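About Wesero

Wesero is a small workshop that tries out grippers for other people. If you build robot arms, or buy them, or have been handed one and told to make it useful by December, you will know how hard it is to find out from a catalogue which fingers will suit the things you want picked up. We put them to work on ordinary objects, for as long as it takes, and then we write down what we found in language that the person paying for it can read.

We started with 2 benches and a great deal of borrowed crockery. The first job was a comparison of finger pads for Gevano, who wanted to know which of their soft pads would keep hold of a bottle when it was tipped, and we enjoyed it so much (and learned so much from the ones that let go!) that we have been doing much the same thing ever since. To date we have finished 27 comparisons, some of them over in an afternoon and one that took up most of a winter and nearly all of our patience.

Most of our work these days begins with hand-held grippers. A person holds the tool, does the job with it, and the camera on the tool records what the fingers were up to. We like starting this way as it lets us judge a pair of fingers before anyone has bolted them to an arm, and you feel a bad pad in your wrist long before it shows up in the numbers. Once a design has earned its place we move it over to an arm, usually under the Hakala controller, which we know very well and grumble about fondly.

Our tasks come from the kitchen more often than not. Bottles, mugs, teapots, toast, folded towels – they are cheap, they are awkward in different ways, and every visitor has an opinion on how they ought to be handled. A clear bottle is a good test of a camera as well as of a grip, and a handle gives the fingers something to get wrong. Each task is repeated 10 times with every pair of fingers under test, and we keep the dropped ones in the results along with the rest.

Our longest-running project is called Jurow. It is a shared set of table-top tasks that anyone may copy, with our notes on layout, lighting and finger pads, and it has brought us more friends than any advertising could have done. If you would like the notes, or would like to argue with them, please do write to us. You are also very welcome to send us a gripper – we are always glad of a parcel.
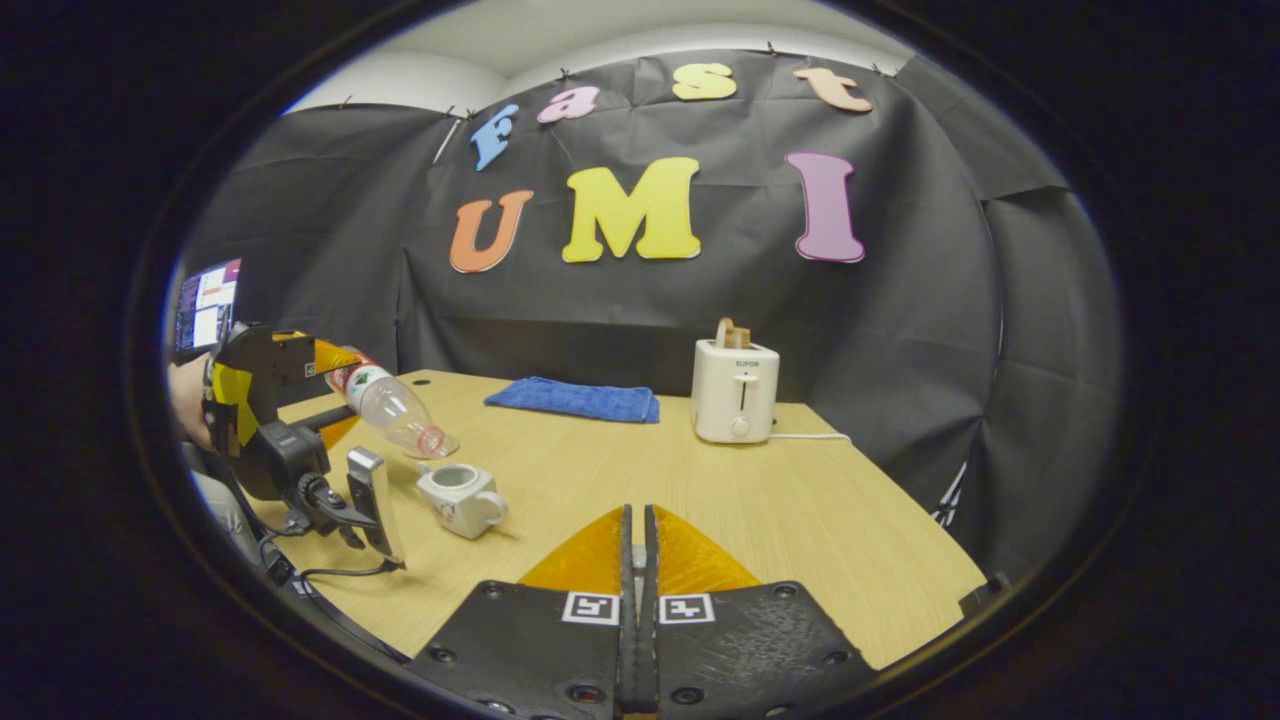
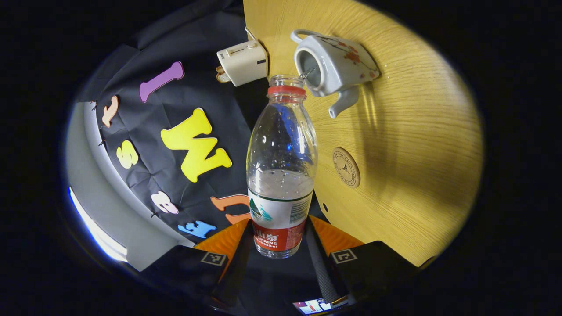

Bottle work at the Wesero table, with orange finger pads in the second picture.

Page last updated October 18, 2023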